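How Does a Robot Learn to Do Laundry?

You learned to put away clothes by watching someone and then trying it yourself. A robot can learn in a similar way, but it needs a lot more examples than you did.

At a lab called Voicu, people are teaching a robot to move clothes between a basket and a washer. A person guides the robot's gripper through the job from start to finish. The robot saves what its camera sees and how its fingers move. One try is called a demonstration. 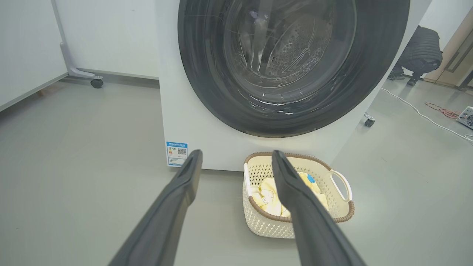
The camera near the robot's gripper sees its two fingers, a laundry basket and the washing machine.

Tainá Miranda runs the lessons. Her team records 60 demonstrations a day, and they want 1,000 in all. They have over 400 so far.

Between tries, the team moves the basket or changes the clothes. If every example were the same, the robot might only learn one spot on the floor.

Later, a computer program studies all the examples and looks for patterns. Then the robot gets to try it alone.

Word to know
Gripper: the part of a robot that grabs things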